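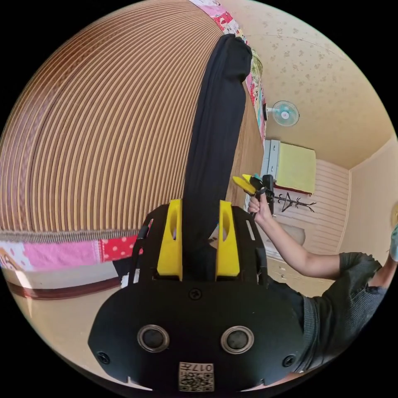 I have been reading the back of a bottle of Harkent, the stuff for dark clothes, and I would like somebody to explain "67% blacker for longer" to me. Blacker than what? Longer than what? Black cloth goes grey, everyone who owns any knows this. A long strip of it slung over the top edge of something tall is about as plain a thing as you can own and still people will sell you a special liquid for it.

There is a little star next to the 67. I followed the star. It goes to a line on the underside of the label that you have to peel to read, and the line says "versus unwashed control after repeated laundering". I've read that maybe twenty times now and I still can't make it mean anything.

If the control was unwashed then how did it go through repeated laundering. And if it was unwashed it ought to be the blackest one there. So the washed cloth beat the cloth that was never washed? By 67%? Of what unit? What is a per cent of black

I'm not saying it does nothing. I'm saying the label doesn't say what it does.

Price, because people will ask. The 500 ml bottle in the big shop at Harusville costs more than twice what I pay for ordinary liquid, and the cap has a "dark load" line drawn on it that is higher up than the normal line on the normal cap. So it's dearer and you pour more.

For those replying "you have to use it from new": yes, I saw that as well, in the leaflet. It's very handy for them. If your trousers go grey you should have started earlier.

Also no, I don't believe the vinegar thing. Or the salt thing. Or coffee in the rinse, which somebody's aunt sends me every time I post on this subject. My mother did salt for years and her black skirts went the same rusty colour as next door's.

Vinegar people always say it "sets the dye". The dye was set, or wasn't, in a factory long before you got near it with a bottle of Sarson's. I'm willing to be shown otherwise. I've been willing for a good while and all I get sent is other people saying it sets the dye.

What I do believe, for what it's worth: cold wash, inside out, don't cram the drum, don't leave it in strong sun. All free, which may be why there's no advert for any of it.

Even there I'd be careful. I have no idea how much of that is true and how much is me repeating what I was told. Inside out makes sense to me as the rubbing happens on the side you don't see. Cold makes sense. But "makes sense" is how the vinegar lot got started too.

Someone asked about sheets you put in the drum to "catch loose colour". They do come out grey, I'll give them that. So does a hanky if you put one in. A grey sheet tells you some dye was in the water. It doesn't tell you where the dye would have gone otherwise, and mostly it would have gone down the drain.

Going to ask at Deák tomorrow, the dry cleaner's in Zatascombe, as they have to deal with black all day long and presumably have an opinion. More then.

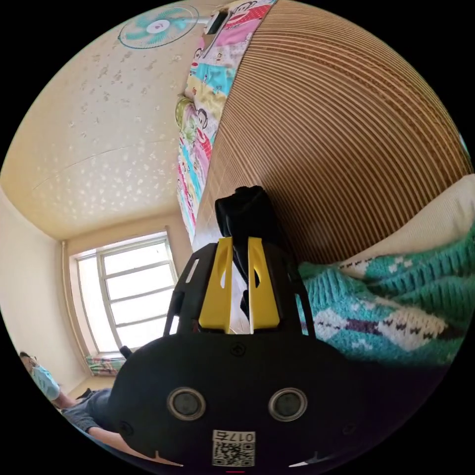
Zatascombe, 26th March

Right, back on this. Went into Deák with a bag of the worst of my blacks and asked Veronika Gál, whose name is over the door on the licence, whether any of the special liquids are worth having. She laughed, then said "depends on the black", and then had to serve someone.

Her point when she got back to me was that black isn't one thing. Cheap cotton black, wool black, the black on polyester, they're dyed differently and they give up differently. Some of it is hardly going to shift whatever you do. Some of it starts going the first time it sees water.

Which makes a single number on a bottle look even sillier. 67% on which cloth? If you picked the right cloth you could get any number you liked. I expect they did pick it. I would have.

She also reckons half of what people bring in as "faded" hasn't faded. It has bits of fluff standing up all over it from rubbing, and the fluff catches the light, so it looks grey. She went over one sleeve of my cardigan with a shaver and I have to admit the sleeve looked newer than the rest. Annoyed about that. I've been blaming dye for ten years.

Before anyone gets excited, a sleeve in a shop under strip lights with the owner standing next to you is not proof. I held it up outside as well and it still looked better, but I wanted it to by then.

She did try to sell me a re-dye on two pairs of trousers. I said what's the guarantee and she said there isn't one, the stitching is polyester and will stay whatever colour it likes. I respect that a lot more than a star on a label. Didn't buy it though.

Have also now had a reply from Harkent to the message I sent them. It thanks me for my interest in their dark care range and says the figure comes from "in-house testing under controlled conditions". I asked what conditions. I've been sent a voucher.

The voucher is for money off the 500 ml. I'm going to use it, obviously, I'm not proud.

So this is the plan and you can all tell me what's wrong with it. I've got an old black cotton pillowcase. Cut it up. One bit gets Harkent, one gets ordinary liquid, one gets plain water, one goes in a drawer. 10 washes, same setting, then look at them by the window and get somebody who doesn't know which is which to put them in order.

Yes it's only a pillowcase. Yes it's one kind of black, see above. Yes I should hem the bits or they'll fray, thank you to the person who sent a diagram.

At the rate I do dark washes I'll be done by September. If the Harkent bit wins I will say so on here and I will say it plainly. I don't think it's going to win by 67%, mainly because I still don't know what that would look like.

Someone's just asked if they can use fabric softener on black towels. Don't know. I don't like softener on any towels, they stop drying you. Different thread.

Edit to the one further up: she spells it Gál with the accent, sorry Veronika if you see this, the first version went out without.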